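The Prulia Trials

By the second week Ramesh Mishra had stopped talking to the arms. He had talked to them a good deal in the first week, mostly to the left one.

The method was Olteanu's. She had written it up in September and left it on the shared drive under the name Prulia. You showed the arms 300 runs of cloths going into a box, with a person working the controls, and then you took the person away. Half of the runs were to be clean. In the other half the person had to make a mistake on purpose and put it right. Her claim was that the mistakes taught more.

Ramesh did not believe it. He had made the mistakes himself, and they had felt like a waste of an afternoon.

"Which set is this one?" Inari asked from the doorway.

"The one with the mistakes in."

She came and stood next to him. The right arm had its gripper down in the box among the cloths, and its green light was on. The left was open over the bare wood. One white cloth still lay in front of the box.
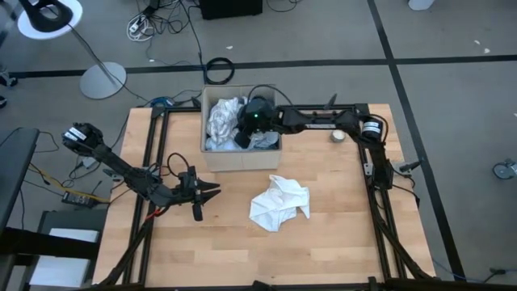
2. What Inari wrote down

She wrote down the time and the word "waiting". Then she crossed out "waiting", as Olteanu did not like words of that kind in the log.

The right arm came up empty. It stopped over the box, went back down a little to the left, and pressed again.

"I did that," Ramesh said. "In the runs. I did exactly that."

"On purpose?"

He thought about it. Some of them had been on purpose — the early ones.

Inari put a tick in the column for recoveries and turned the page. They had the rest of the set to get through before the building shut, and he went to fetch the other chair.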